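Oltalard Publishes Good Practice Guide for Two-Arm Robots Working with Hand Tools

CIMISLOW, June - Oltalard today released a good practice guide for workshops and laboratories where two-arm robots handle common hand tools. The guide is named the Cimislow Bench Rules and can be downloaded free of charge from the Oltalard website.

The existing safety standards for industrial robots are written mainly for fenced cells and fixed tasks. Many smaller sites now use robots at an ordinary table, with scissors and screwdrivers, and people come to the same table many times in a day. The Bench Rules do not replace any standard or any national law. They give the site manager a practical way to do the daily work in good order and to write down what was done.

The guide has 42 pages and contains 15 rules. They are divided into 2 parts. The first part is about the bench: where tools are stored, how sharp tools must lie, and how cables are led away from the reach of the arms. The second part is about people: who may enter the working area, who may restart the robot after a stop, and how an incident is reported.

"We asked the operators first, before we wrote any line," said Mervin Lévesque, who leads the standards work at Oltalard. "Their questions were very simple. Where do I put the scissors? Who is allowed to press the start button? A good rule must answer such a question in one sentence, and the operator must be able to remember it."

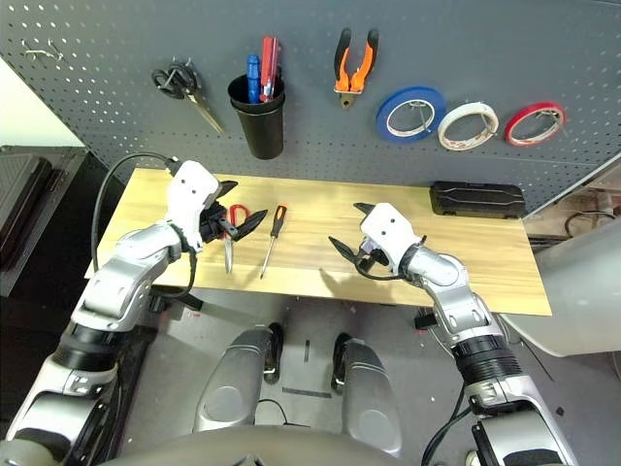
Two-arm robot at a wooden bench, with hand tools on the table and on the pegboard behind it.

Rule 4 has received the most comments during the preparation. It says that every tool must have one fixed storage place, and that only the tools for the present task may lie on the table. Tools with a blade or a point must be checked by a person before the arms are switched on. Rule 9 asks that each gripper is inspected at the start of the shift, and that the result is signed in the bench log - a paper log is accepted.

The draft was tested at two sites, the Graltell training workshop and the Kincaid repair laboratory. Together the sites recorded 2733 work sessions under the draft rules. After the comments of the operators, three rules were made shorter and the rule about restart was written completely new. It now requires that the person who restarts the robot has a free view of the whole bench.

"Some sites will find that they already follow most of this," Lévesque said. "Then the guide helps them to show it to an inspector or to a new colleague. Other sites will have more work to do, and for them we have added a checklist which can be printed and put on the wall."

Oltalard will collect comments on the first edition until the end of November. Comments can be sent with the form on the last page of the guide. Translations in French and Romanian are in preparation.

About Oltalard
Oltalard prepares guidance and training material for the safe use of robots in small workshops, schools and laboratories. Its office is in Cimislow.

Press contact
Mervin Lévesque, Standards Work, Oltalard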